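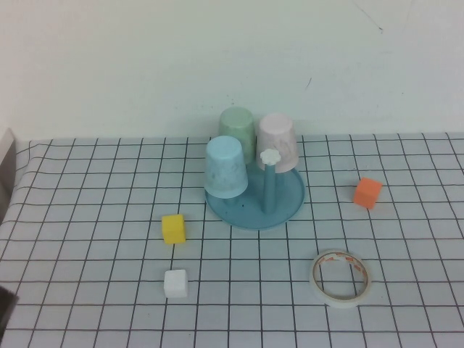
Getting the cups off the stand is easy enough and putting them back is where most runs go wrong, according to Aroha Treloar, whose team at Tondstead College finished first in the college's robot handling contest on Apr 24, 2026.

The contest was the first to be held by the Tondstead robotics club. Teams of students had to program an arm to clear plastic cups from a toy stand, set them down on a gridded cloth and then hang them up again. Small coloured cubes on the same cloth had to be left where they were. A cube that was knocked out of its square cost the team points.

Treloar's team, Gronow, scored 694 points over three runs. Trustier came second after losing points in its last run, when the arm let go of a cup too early and it rolled off the table. A third team, Zetus, had led after the opening run but ran out of time in the next one and did not recover.

The club has 17 members, all of them in their first or second year. They began work in December, when the college agreed to let them use a side room in the engineering block outside teaching hours. The rules were written by the students and changed twice before the contest, once to allow more time for each run and once to ban any touching of the table after the start signal.

Karthikeyan Kamath, who teaches control systems at the college and advises the club, said the cup task was chosen over a plain stacking exercise because the pegs leave little room for error. A cup has to be brought in at the right angle and lowered slowly, he said, and a program that works well on one side of the stand will often fail on the other.

He said the teams had dealt with this in different ways. Gronow recorded a large number of practice runs with a student guiding the arm by hand, and used those to train its program. Trustier wrote out each movement as a set of fixed steps and spent its time on measuring. Zetus tried a mix of the two.

Treloar said her team threw away most of its early recordings after finding that the cups had been put out in nearly the same places each time. The arm did well until somebody moved the stand by a few squares, and then it missed. The team started again with a new layout for every run.

The winners receive 500 pounds towards parts, paid from the college's student projects fund. Treloar said it would go on spare fingers for the gripper and a second power supply, as the club has been sharing one with the electronics workshop.

Kamath said the club hopes to run the contest again next year with a harder task. Members have suggested using soft objects or asking the arm to sort the cups by colour, but no decision has been made. Students who want to join can leave their names at the engineering office.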